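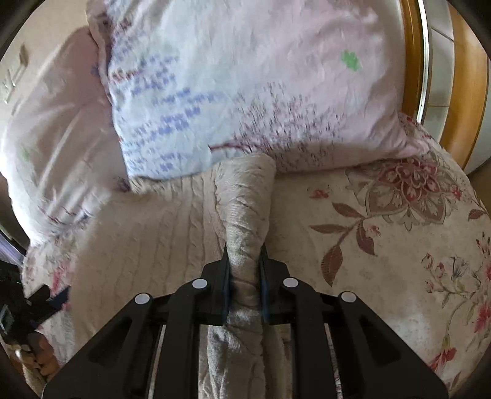

I learned to fold towels in the linen room of a 17-room guesthouse in Ledalton, and I was terrible at it. My boss was Rhodri Jenkins, and he could turn out a swan before I'd found the corners. So in this chapter we're going to leave the swans alone and start with the plain twist, the shape nearly everything else grows out of. You want a soft, fuzzy towel for it, something with a bit of pile, and you want to see those slanting folds wrapping all the way along, like the beige one lying down the bed with its rounded end up against the pillow. Get that and you're most of the way to a snake, a wreath or a candy cane!

A few words before we pick anything up. I'll be saying "head" for the end nearest the pillow and "tail" for the other one, and I'll stick to that through all the bed pieces in Part 2. The tail can spread out a little wider and flatter (mine always does) and I don't fuss over it. I also don't worry about matching the towel to the bedding - a plain color sits nicely next to flowered pillowcases and a quilted spread, and most guest beds have a pattern somewhere.

Weight matters more. My own practice towels are 400 grams per square meter. Thinner ones twist up fast but go slack, and really thick ones fight you the whole way. Try 3 twists with whatever you have at home before you read on, and keep the worst one. We'll need it in the section on loosening and re-rolling.

Last updated: February 12, 2018

Related chapters
Sorting and Storing Bath Linen
Rolls, Thirds and the Pugh Fold
Dressing a Guest Bed
Wreaths and Rings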